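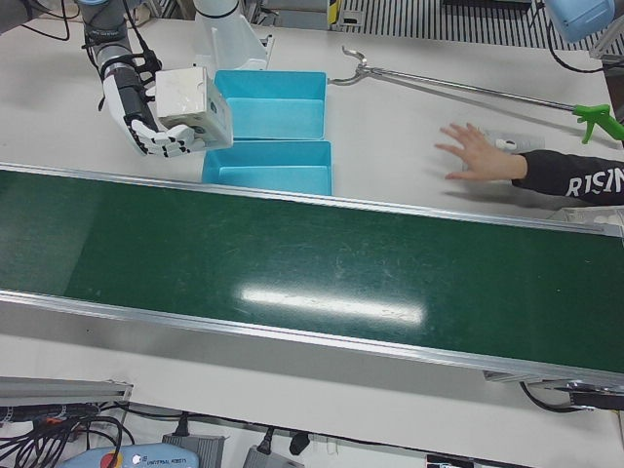 The Naltia hand comparison is a long-running bench trial of robot end effectors, begun in November by Folasade Jibrin and Rosalie Danzer at the Bodon workshop. It sets jointed, humanlike hands against plain two-finger grippers on the same everyday chore - picking up a box beside a conveyor and putting it in a plastic bin.

Each hand gets 40 tries with every box. Jibrin, who is fond of awkward shapes, later added seven more objects to the original set, and the rules grew a good deal longer to make room for them.

A first summary, written with Younes Ragab, came out on June 11, 2024. It covers four hands and leaves the question of finger wear to a later report.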